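La herencia de la tía abuela

1. El faro que no alumbra

Mi tía abuela me dejó un faro. Bueno, un faro – una torre de 7 metros en la punta de Mavum, con la linterna tapiada y una puerta que solo abre si la empujas con la cadera. El notario me leyó la carta sin levantar la vista: la torre, dos gallinas y 3.000 tarros de mermelada vacíos, «a condición de que los llene». ¿De qué? La carta no lo decía, claro. Así era ella.

Llegué en julio, con una maleta y un mapa de Jonder, que es la compañía de barcos que te deja en el muelle y te desea suerte (así, tal cual: «suerte»). Los tarros estaban por todas partes, en los escalones, en la bañera, debajo de la cama, y cuando soplaba el viento del norte sonaban todos a la vez, como si la casa carraspeara antes de decir algo. La primera noche no pegué ojo. La segunda me senté en la cocina y le contesté.

Y yo, que soy de mesa, que todo lo importante de mi vida lo he decidido mirando las vetas de la madera, me puse a pensar en qué podía caber en un tarro.
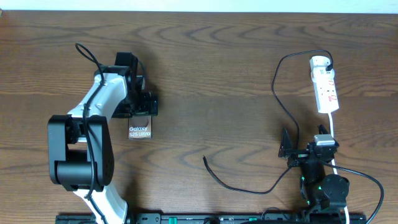
2. Lo que cabe en un tarro

Probé con lo fácil. Moras, higos, agua de mar. Al día siguiente, el tarro volvía a estar vacío y limpio, con la tapa puesta, y las gallinas me miraban con una cara de superioridad que no les perdono. Probé con arena. Nada. Con botones. Tampoco, y eran unos botones preciosos.

Una tarde, harta ya, abrí uno y le grité dentro. No diré qué, que me lee mi madre. Cerré la tapa de golpe y me fui a dormir tan a gusto. Por la mañana el tarro seguía lleno: pesaba, y si acercabas la oreja se oía mi voz, muy bajita, enfadadísima con las gallinas.

Así que era eso. Me pasé semanas llenando tarros. Metí la canción de la lavadora de mi infancia, la sirena del Ekia entrando al puerto, un estornudo, la receta del arroz al horno con las dos versiones del final. Cuando me quedaba sin ideas apoyaba la frente en la madera y esperaba, y siempre salía algo, un refrán, una tos. 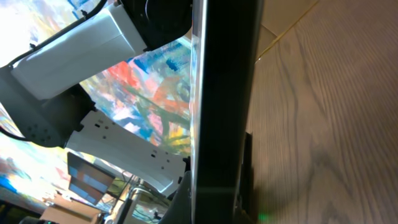

3. El tarro 105

Les iba poniendo número con un rotulador. Al llegar al 105 se me ocurrió que debería guardarlos en orden, y detrás de la leñera encontré otra estantería que no había visto, pequeña, con un solo tarro. Llevaba una etiqueta con la letra picuda de mi tía abuela: «Mai», que era como me llamaba ella cuando yo no sabía decir mi nombre.

Lo tuve en el regazo toda la tarde. Las gallinas entraron, por primera vez sin ofenderse, y se echaron junto a la puerta.

A la hora de cenar lo abrí. Primero salió un poco de viento. Luego una risa, la suya, la de cuando hacía trampas a las cartas, y después su voz, clarísima:

– A las gallinas les gusta el maíz remojado. Y cierra, hija, que se va el calor.

Cerré. Fui a buscar el maíz.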